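Shoes Off, and I'm Done Being Polite About It

I've been going back and forth on this one for years, and I've finally landed somewhere, so bear with me. I think we should all take our shoes off at the door. All of us, every time, in every house, including when there's a party on and you spent an hour picking out the boots.

I didn't grow up this way. In the house I grew up in, over in Nedmont, you walked in from the yard with whatever you had on your feet and you kept walking until you hit the fridge. My mother vacuumed constantly and complained about the vacuuming constantly, and it never crossed anybody's mind that the two things might be connected to the mud. Guests taking their shoes off would have been strange. My grandmother would have thought they were planning to stay the night! 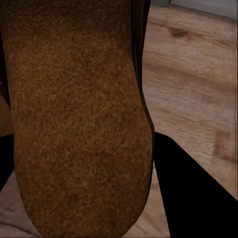
Then I moved into a second-floor apartment in Reltik with a landlady downstairs who could hear a dropped sock. She never said a word to me about it, she just left a pair of house slippers outside my door (my size, too, and I still have no idea how she knew). I was offended for a day or so. Then I put them on, and it was like somebody had turned my evening down a notch. I'd come home, change my feet, and work was over. I've tried other ways of making work be over, including an app that cost me 48 dollars a year and mostly sent me pictures of lakes, and none of them came close.

So that's my first argument, and it has nothing to do with dirt. You need a line somewhere between out there and in here, and most of us don't have one anymore. We answer email on the couch. We eat lunch at the desk, and the desk is the kitchen table. A pair of slippers is a really cheap border.

My second argument is dirt, fine. Think about where your shoes went today. Mine went to a gas station restroom, across a parking lot where someone had lost a milkshake, and through the wet end of the dog park. I don't need a scientist to walk me through what comes home on the soles. People tell me a few germs are good for you and I believe them, I just think they can pick them up somewhere other than the rug where my nephew lies on his stomach to draw. 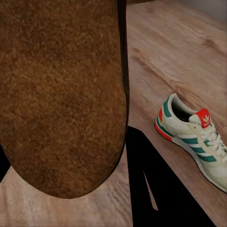
Now, the other side has a case, and I've heard it at full volume from my own family. The big complaint is that asking is rude. You invite people over, they've dressed up, and the first thing out of your mouth is an instruction. I get it. I've stood in a stranger's doorway with a hole in my sock the size of a quarter, smiling, dying inside. And some people really can't go without shoes. They've got bad feet or bad balance, or a brace, or they just can't bend down that far without a production. If that's you, keep them on, please, and I'll never bring it up. A house rule that can't make room for somebody's knees is a bad house rule.

But most of the awkwardness comes from the way we ask. We mumble it. We say "oh, you don't have to, but we usually sort of do," and then the poor guest has to guess whether you mean it. Just say it! Say "shoes off, slippers are right there" in the same voice you'd use for "bathroom's on the left." The only bad reaction I've ever had was from a cousin who also objects to coasters.
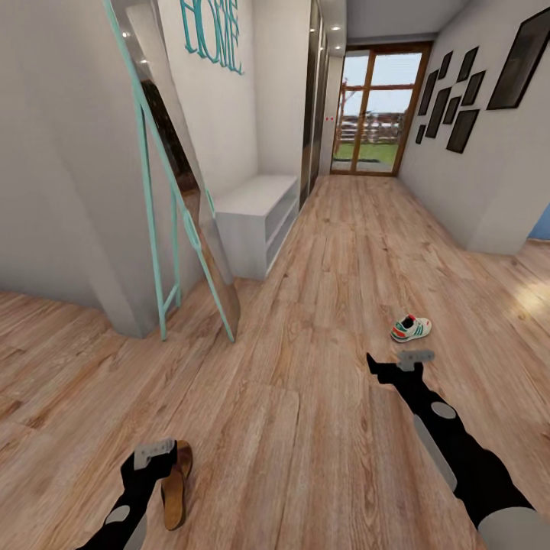 A slipper and a sneaker, sharing a hallway floor.

And you have to do your part as the host. This is where the shoes-off crowd lets itself down, if you ask me. You can't demand it and then offer people a cold floor and nowhere to sit. Get a chair by the door, or a bench, or a sturdy box. Keep a couple of spare pairs in big sizes, because a small foot can shuffle along in a big slipper and it doesn't work the other way. I have 2 baskets, one for clean and one for worn, and yes, I wash them.

You don't have to spend real money, either. I saw an entryway bench in a store window in Yip last April for 500 dollars, and it didn't even have a place underneath to put anything. 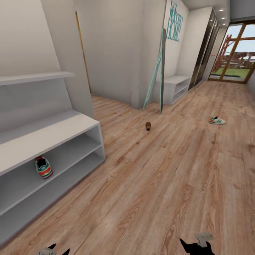 My own setup is a secondhand bench with a wobble and a mat I hose off on weekends. It does the job. Well, it does the job until there are more than six people over, and then it looks like a bowling alley in there, and somebody always goes home in somebody else's black flats. I'm still missing a left one. If you were at my place for chili and your shoes have felt a little off ever since, please check the size and call me.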